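Club robotique Hladun — Galerie : plier, ranger, recommencer
31 janvier 2026

Le projet Zidetti occupe le club depuis décembre. L'objectif est de constituer une série de démonstrations de rangement de linge, faites à la main avec des pinces portables, puis d'entraîner un petit modèle de manipulation. Nous visons 300 démonstrations avant la rencontre interclubs de Pradside. Nous en avons 100 pour l'instant.

Les consignes tiennent sur une page : gestes lents, prise franche, pas de mouvement brusque du poignet. Jyoti Sandhu tient le journal de séance.

1. Saisir un ourlet

Le vêtement froissé est le cas le plus courant, et le plus pénible pour le modèle. On cherche un bord, on ferme les doigts, on soulève un peu.

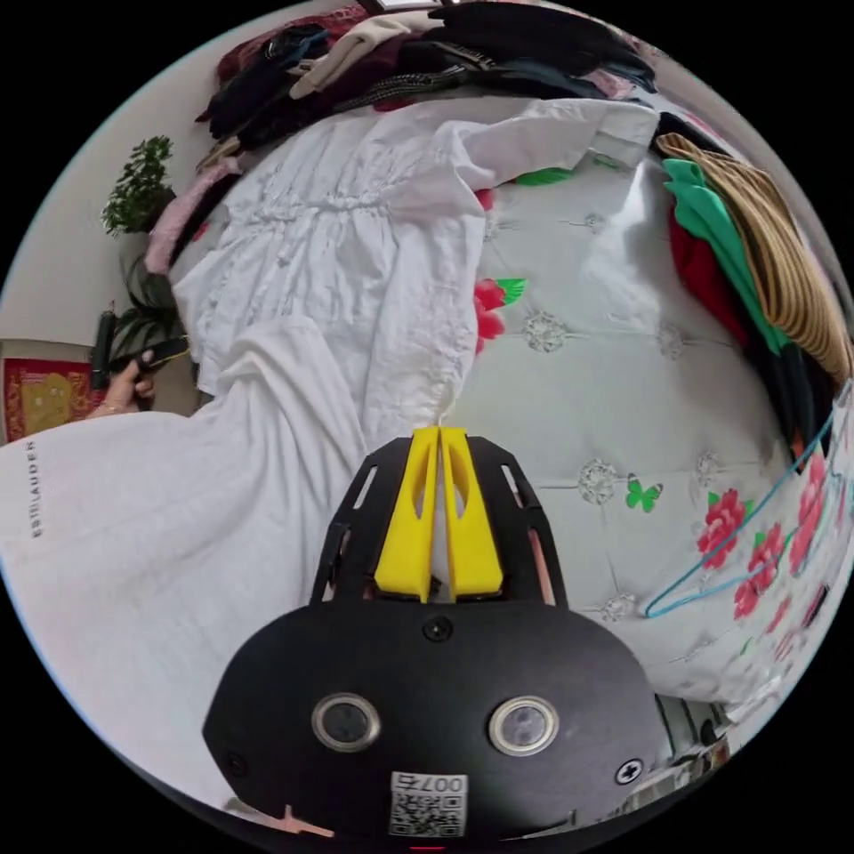 Au début du projet, nous prenions le tissu n'importe où. Les trajectoires étaient trop différentes d'un élève à l'autre et l'entraînement ne donnait rien de bon. Depuis, chaque démonstration commence par un bord ou un coin, et le journal indique lequel.

2. À deux pinces

Le travail à deux demande plus de coordination. Une personne annonce le geste, l'autre suit.
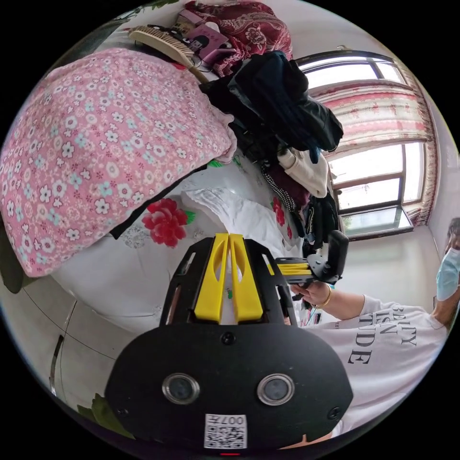 La synchronisation des enregistrements reste notre principal souci. Un décalage de quelques images suffit pour rendre une prise inutilisable. Les deux pinces ont les mêmes doigts jaunes, faciles à repérer sur du linge blanc comme sur un drap à fleurs, et cela aide à la relecture. Guvgate, l'outil de tri écrit par les élèves l'an dernier, signale les fichiers dont les durées ne correspondent pas.

3. Étaler avant de plier

Une manche mal placée et tout le pliage part de travers. Nous avons donc séparé l'étalage du pliage — deux tâches, deux dossiers. 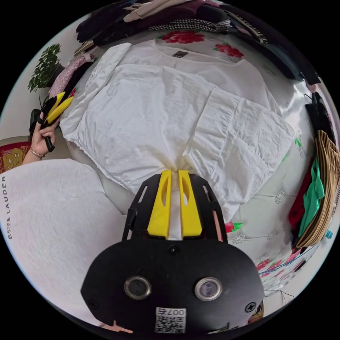
Jyoti Sandhu aurait préféré garder les deux étapes dans un seul enregistrement, au motif que le modèle devra bien les enchaîner un jour. Sa remarque est notée au journal. Nous ferons un essai sur 3 séquences complètes avant de trancher.

4. Les objets épais

Un oreiller ne se prend pas comme une chemise. Il faut ouvrir davantage les doigts, approcher de face et serrer sans à-coup.
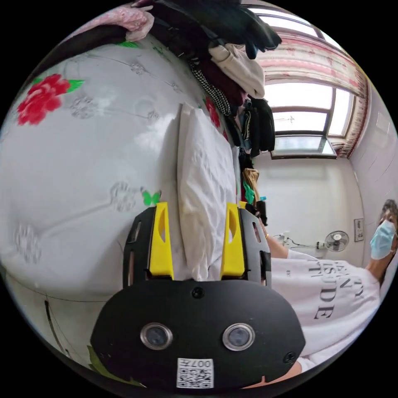 5. La suite

Les prochaines séances porteront sur les serviettes et les chaussettes. Il reste aussi à relire les démonstrations déjà enregistrées et à supprimer celles où la prise glisse. Les élèves qui veulent participer à la relecture s'inscrivent auprès de Jyoti. Pensez à recharger les pinces après chaque séance et à vider les cartes mémoire dans le dossier commun.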